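Gripper comparison: frequently asked questions

Page kept by Zulema Núñez, Clurnthorpe workshop. Last changed Saturday, April 6, 2024.

Which grippers are being compared?

Two hand-held grippers, which we call the Gimow and the Saller after the people who drew up the linkages. Both are closed by hand and both carry a camera that looks out over the fingers. The Durán controller is being tried separately and has its own page.

Why hand-held and not on an arm?

We want to know what the fingers can do before we spend arm time on them. A person can feel when a grip is going wrong and stop. The arm comes into it in October, with whichever gripper we keep.

What objects are in the test set?

Mostly things that gave us trouble before: thin sheets, clear plastic, soft packaging and small bottles. Clear acrylic is the hardest group. The edge of a panel can look dark from one angle and almost vanish from another, so the camera view matters as much as the grip.

How do you test a thin panel?

The panel is held upright and gripped by its two faces, with one finger on each side. The operator closes the jaws, waits five seconds, then tilts the wrist left and right. If the panel turns between the fingers, the trial is marked as a slip. A small lean at the start is allowed and is written down.

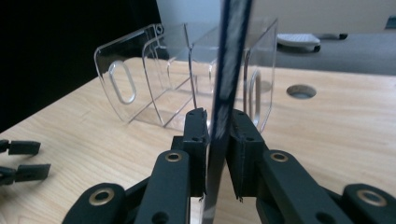 Panel grip: both fingers closed on an upright acrylic panel, with the clear divided holder behind.

Do worn finger pads count against a gripper?

No. Pads are scored on their own line. A rough lower edge has not changed the panel results so far, but we do expect it to matter with film and thin bags. Please don't trim a pad between trials – write it in the log and carry on.

How many trials does each gripper get?

The plan is 3000 closes per gripper, spread over all the object groups. We are around halfway with the Gimow and a little behind that with the Saller.

Can I change the camera angle?

Only between sets. If you move it, run four practice grips first and save them under "setup" so they stay out of the scores.

What if the panel touches the holder?

Let go, reset, and mark the trial as a contact. It is not a slip. We had the two mixed together in the early logs and had to throw out a full set.

Where do I send results?

Put the log in the shared folder under the gripper's name and leave a note for Zulema. Logs with no operator initials are sent back.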